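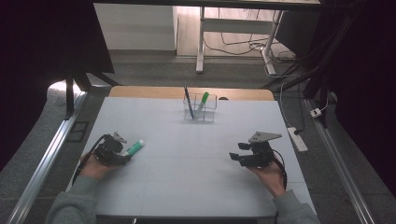
Folded, stapled and passed along

By Bethel Gebremichael

The first zine I ever bought was eight pages on the ferries of Lorkivport, written by a woman who plainly loved them more than anyone has ever loved a ferry. It cost less than a cup of tea. The staples were crooked, one page had been pasted in sideways, and I read it three times on the way home. I still have it.

That was the start of what has become a rather large pile beside my bed. Zines — small, home-made magazines, usually run off on a photocopier and folded by hand — have been around for generations, and every few years somebody announces they're back. I don't think they ever went away. But something lovely is happening in Lorkivport just now, and it would be a shame to miss it.

Go up the stairs at Cultville, the arts centre behind the fish market, at seven in the evening and you'll find the long table already full. People bring old maps, bus tickets, seed packets, their grandmother's knitting patterns. There is a lot of cutting and a great deal of glue. Zinash Jemal started the evenings with four friends and one pair of decent scissors, and last September they held their first fair, with 90 different titles on sale and a queue down to the street.

"I thought we'd get students," she told me. "We got a retired tug pilot who wanted to do a whole issue on fog."

Fog is now on its third issue, and it's wonderful! The pilot is Ertuğrul Tatlı, and he writes the way he talks, in short bursts with long gaps between them. One page is given over entirely to the sounds different horns make. Another is just a grey sheet with the word "Morning" in the corner. He prints 300 of each and leaves them in cafés, at the barber's, and once in the pocket of a coat he was giving away.

What I love is how narrow the subjects are. A magazine like this one has to please a lot of people at once. A zine can please twelve. Eldana Ambaye's Lemma is about doorsteps: who sits on them, what gets left on them, how to scrub one properly. Jata, put together by Abrehet Gebretsadik and her two teenage sons, is all soup, and the sons do the drawings (the leek on the cover of issue two deserves a frame). Her recipe for lentil broth has a note in the margin saying "ignore step four", and she has never taken step four out.

I asked her whether she'd thought of putting it all online. She had, for a week or so. Then a neighbour brought back a copy with her own changes written in pencil, more garlic and half the salt, and Abrehet copied those straight into the next issue.

If you fancy making one, start with a single sheet of paper. Fold it in half three times, open it out, cut a slit along the middle and you can push it into a little book of eight pages with no staples at all. Write big. Leave wider margins than you think you need, as photocopiers like to eat the edges. Stick things down flat and do a test copy before you run off the lot — I once made 90 copies with page five upside down, and gave them all away regardless.

The shelf at Cultville held 436 zines when I last went up, all free to borrow, sorted by colour for want of a better system. I went in for ten minutes and came out two hours later with one on pigeons, one on losing your keys, and a very good one about the number six bus.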